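Frequently Asked Questions: Mixed Bins at the Walleck Reuse Shop

What is a mixed bin?
A mixed bin holds the small household things that come in with larger donations and don't belong to a set. Kitchen tools, garden hand tools, toys, clips, stationery and odd bits of hardware all end up together. We had 947 bins come through last year.

How much does an item cost?
Most items are $2 each. Larger tools are priced by hand, and the sticker is on the handle or the base. If there is no sticker, it's $2.

Can I buy a whole bin?
Yes. A full bin is $10, contents only. The bin itself stays with us. Ask at the counter before you start picking through it, as a bin that has already been opened for single sales can't be sold whole.

Where do the things come from?
House clearances, drop-offs at our Tagle Street door, and leftover stock from two other shops, Movura and Fullerix. We don't keep a record of which item came from where.

Are the items cleaned?
Anything that touches food is washed before it goes on the shelf. Garden tools are brushed off but not scrubbed. Please wash everything again at home.

Do you test battery toys and small electronics?
No. They are sold as they are, and we can't refund them. There is a battery tester on the counter you are welcome to use.

What can I put in a mixed bin donation?
Spoons, spatulas, scrapers, hand forks, trowels, small toys, play food, sanding blocks, pegs and clips are all fine. Please don't bring knives, medicine, paint, glass or loose batteries. Anything longer than your forearm should go to the large tools table instead.

Do I need to sort it first?
No, we do that. It does help if toys aren't at the bottom under metal tools. 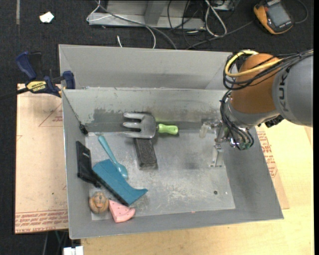

Can I ask you to look out for something?
Yes. Leave your name and a short description in the wanted book - "kids' watermelon slice" is more use to us than "play food". Kasun Sarkar goes through the book every morning at 9:30. We hold a found item for 2 days after we call.

Can schools and playgroups get a discount?
We set aside 300 toys and craft items each January for local schools and playgroups, free of charge. Write to Jhun Tolentino before the end of December with the age of the children and what you need.

Can I return something?
Bring it back with the sticker still on and we'll swap it for another item at the same price. We don't give cash back on anything from a mixed bin.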